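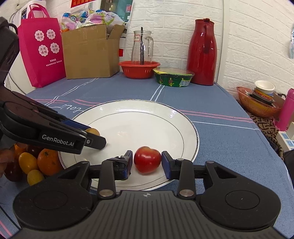

2 min read

Week 6 handout: Dropped and bruised fruit on the Pleteo task
Notes by Mekdes Belay

Read this before the lab. You will need the Garasden log file and your own notes on grip force.

The task is to sort small fruit using two hand-held grippers, one per hand. The recordings are used to train the arm controller. In the set made in May, 130 attempts were recorded and 34 were marked as failed. Most of the failures were drops. The rest were fruit that reached the plate with split or bruised skin.

What went wrong

The fingertips were not the same. In the picture, the left fingertip of the nearer gripper is wrapped in dark tape and the right one is bare. Tape changes both the friction and the thickness of a finger. The controller was set up for a matching pair, so it read the extra thickness as fruit and stopped closing too early. Glossy, round fruit then slid out on the bare side.

The first fix made things worse. The closing limit was raised until the drops stopped, and the softer fruit began to split. Nothing in the log flagged this. The only check was whether the fruit left the table, and a crushed plum passes that check.

The Berchtold rule

Compare the two fingers before you change a force limit. Measure the gap at full close, write it down, and repeat after any repair. If the two sides differ, replace both tips and zero the gripper again.

Safety

A raised force limit stays raised until someone resets it. Keep your own fingers clear of the pads and the linkage while zeroing. With two grippers over one plate, agree who moves first.

For the lab

1. Find the first attempt in the log where the closed gap changes.
2. Plot the gap against grip force for the 34 failures.
3. Suggest one extra check that would have caught the split fruit.

Bring your plots on paper. The Totari bench will be set up from 10 in the morning.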